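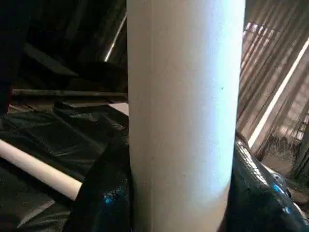

4.2 Paper tubes as acoustic filler

6 min read

We were delighted by how well the simplest material did. The Jondari rehearsal hall gave us a stubborn flutter echo between its two long walls, and 40 upright tubes along the north side broke it up better than the flat panels we tried in June. Diameter matters a great deal. Wide white tubes like the upright one in Figure 3 scatter the midrange, while thinner cream-colored stock, seen lying beside it, works higher up, with the clearest effect above 700 Hz.

Across 3,749 impulse responses the pattern held in every seating layout – even with the curtains open, which we had not dared hope for! The Lukska and Saragih halls have lower ceilings, and we treat them separately in Section 4.3.

Figure 3. Tubes of two diameters.

Filed under: Rooms & Sound, Open Papers

Contact the editors | © Dumar Acoustics Papers | Back to top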